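Stuston Parts Listings: data card

Summary
Stuston is a set of 1,139 classified listings for secondhand computer parts, collected from the Tredeo message board and cleaned up for text work. Each record holds one listing: title, body, asking price, condition as stated by the seller, and a category. Photos are not part of the download.

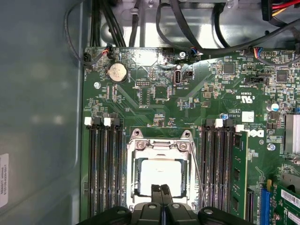

Green motherboard in its case, category "boards".

Where the text comes from
Sellers wrote the listings themselves. Most are in English, with a few in Spanish that we left as they were. Spelling mistakes are kept - they are half the point if you want to train a search tool on real queries. Phone numbers, street names and email addresses have been replaced with a blank tag.

Fields
id - whole number, not in date order
title - up to 100 characters
body - free text, may be empty
price - as typed, so "40 or offer" is a valid value
condition - new, used, for parts, unknown
category - boards, processors, memory, drives, cases, other

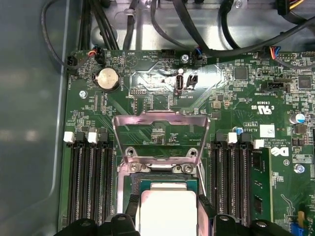
Elba Acuña

Categories were assigned by hand by me and Henríquez. When we disagreed, the listing was read again on a Saturday and settled between us. A processor sold together with its board goes under boards. About 40 listings were too vague to place and sit in "other".

Known problems
Prices have no currency field. Reposted listings were removed only if the body matched exactly, so near copies remain. Condition is whatever the seller claimed, and "used" covers a lot of ground. "Server board" and "motherboard" both appear in titles and both map to boards.

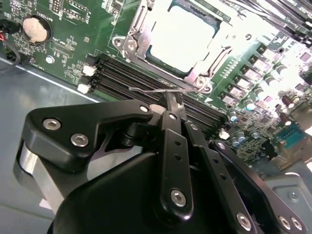

Files and versions
listings.csv has everything. splits.csv gives train and test ids. Version 2 fixes broken accents in the Spanish titles and drops the old Bridau column, which repeated the category under another name. Ids did not change between versions.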